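Tassenbaum aus Holz: taugt so was oder kippt der dauernd?

Plotus
15. September 2021

Ich habe 6 Becher und zu wenig Schrankplatz. Jetzt wird mir überall der Tassenbaum von Voramitz angezeigt, angeblich »absolut standfest«. Das glaube ich erst mal nicht. Runder Fuß, dünne Stange, und oben zieht das Gewicht. Hat jemand so ein Ding länger als ein paar Wochen benutzt? Einen von Closel hatte ich schon in der Hand, der wackelte bereits im Laden.

Kikuchi

Standfest ist bei denen alles, was auf dem Produktfoto steht. Meiner kippt nicht, aber nur, weil ich gegenüberliegend behänge. Hängen 2 schwere Becher auf derselben Seite, wird es kritisch. 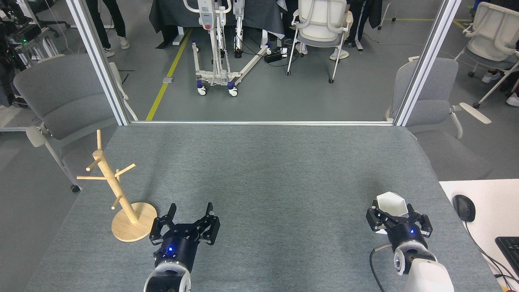 Entscheidend sind für mich die Zapfen, und dazu schweigen die Hersteller gern. Die Neigung sollte nach oben gehen, sonst rutscht der Henkel irgendwann ab. Bei dem hellen Ständer links sitzen sie in verschiedenen Höhen und Winkeln, einer zeigt sogar schräg nach unten — da würde ich keinen Becher dranhängen, den ich noch brauche. Falls die Zapfen nur gesteckt sind, vorher nachdrehen oder einleimen. Eine Filzunterlage schont die Platte, gegen das Kippen hilft sie kaum. Und 30 Euro würde ich für eine Stange mit Fuß nie zahlen.

tassenlos60

haken unters regal schrauben, fertig. hab ich seit november so, da kippt nix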